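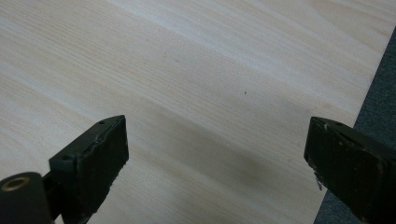 Tuấn Đỗ would swap the fingers before he touched the controller, and he wrote to tell us so after our last column on hand-held grippers. In his view most grip faults blamed on tuning begin at the contact surface.

November 12, 2021
By Ilango Unnithan

We took him at his word and set 2 gripper tools side by side, the Nernska and the Tisholm, with the same camera on each. Both have dark, blocky parallel fingers. Test pieces were picked from a pale wood-grain surface, 26 trials per tool, repeated with 3 operators.

Finger condition matters more than the data sheets suggest. A frayed edge or a chip near the tip changes where a thin part first makes contact, and the force reading shifts with it. The Nernska held its zero through the full set. The Tisholm needed a reset after trial 15 — a known trait of its spring return.

The camera deserves equal care. Mounted close, it gives large, slightly blurred fingers and a fairly clear work surface behind them. That suits position tracking but makes edge wear hard to grade from video alone. Inspect the fingers by hand between sets.

On the Cellon controller, leave the filter at its default until both fingers have been checked for square.

Contact the editors | © 2021 Ngô Press | Back to top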